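Gurthorpe workshop puts two grippers through kitchen chores

19 August 2019

After a long spring of waiting on parts, the robotics workshop at Gurthorpe has finally begun its side-by-side trial of two grippers, and everyone who has stopped by the kitchen has gone away with a favorite. The Bakker and the Gasura take turns on the same arm, working through 11 everyday tasks such as opening a microwave, lifting a mug and closing a toaster oven, with 20 tries allowed for each task before the grippers are swapped. 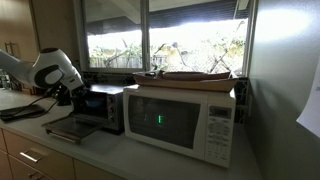

The arm at the toaster oven, door down, in the Gurthorpe test kitchen.

Oven doors have been the sticking point so far, we are told, and a good deal of friendly arguing has gone on over how firmly a gripper ought to hold a handle bar when the door starts to swing. The team has logged 247 tries to date and would like to reach 3000 before it says anything about a winner (we did ask, more than once!). A second kitchen at Hellside will join in later with its own arm and the same list of chores, so that the two sets of results can be laid next to each other. A first write-up is planned for November, and copies will be sent to anyone who leaves an address at the front desk.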